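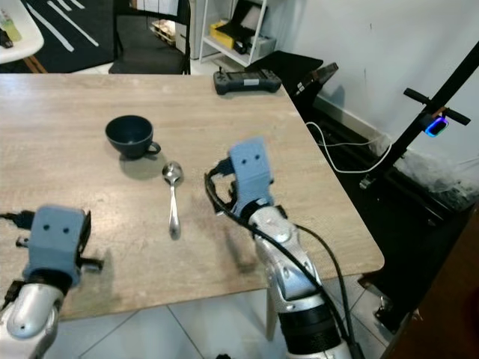 # Cerura everyday tableware

Cerura is the plain range from Torkthorpe. It covers the pieces most kitchens use daily: cup, plate, bowl and spoon. Everything is sold singly, so you can replace one cup without buying a box of them.

## Cup

Holds 300 ml. Dark navy inside and out, with a wide mouth and a small loop handle. Allow a little extra height on the shelf if you plan to stack them, as the handles keep them from nesting.

## Spoon

Shiny metal, 17 cm long. The handle gets wider toward the end. Fits a standard drawer tray.

## Plate

Oval and shallow, with a slightly raised rim and a glossy pink finish. Toast, a sandwich or sliced fruit will sit on it fine. For anything with a lot of sauce, use the bowl.

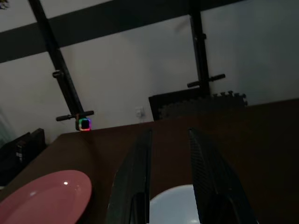 Ayten Karakaya wrote to us that she would like the plate in a larger size as well, and that she has been using two of the current ones side by side for serving bread. We have passed the request to the Torkthorpe workshop. A larger plate is planned for June under the same range name.

## Bowl

White, round, with a smooth rim and a flat base inside. Soup, cereal and salad are the usual uses. It holds 526 ml to the brim, so count on less than that for a serving you have to carry.

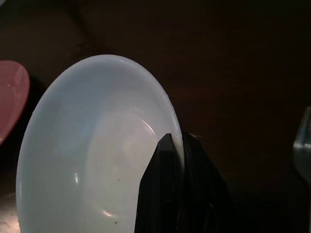 Bowls are packed in paper sleeves and ship in the same carton as the cups. Single spoons go in a padded envelope.

## Ordering

Orders leave the Flesum warehouse within 3 working days. Returns go to the same address. Please keep the sleeve until you have checked the piece for chips.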